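Notebook entry, July - Gripper Unit 7, snack packing task
Recorded by Jovita Valdovinos. Reviewed by Getsemaní Ocampo.

The session was stopped at step 30 after the right finger of the hand-held unit failed to return fully to the open position. The operator released the trigger and the finger stayed partly closed for almost 7 seconds. No injury occurred. The Skevis log shows fault code 1258, which the manual lists as a position error.

The unit was powered down and the right pivot was examined. It turned stiffly by hand. The left pivot moved freely.

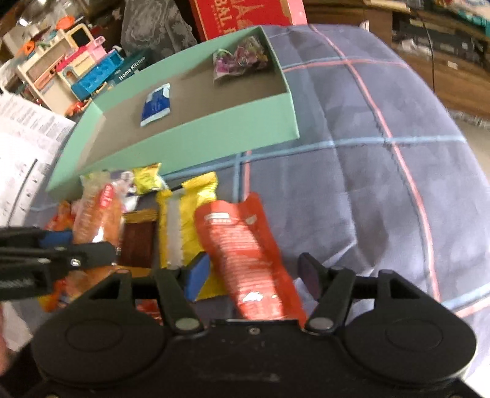

Fingers open over the red packet, second gripper at left.

The fault did not appear on every grasp. It was reported mainly on long, glossy wrappers, where operators tend to squeeze harder. Getsemaní Ocampo considers the Trokeck spring the likely cause. I am not yet persuaded - the same spring is fitted on the left side, which has given no trouble.

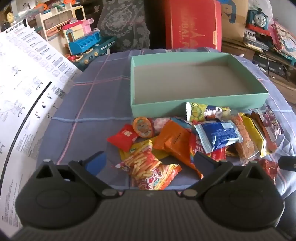 Until the cause is established, the unit is not to be used with a second operator reaching across the same table. A finger that does not open on release is a pinch hazard and must be reported as such.

Open items: replace right pivot (Feler part 3402), repeat the grasp test with the old spring in place, then with a new one. Log files are to be kept under the fault code.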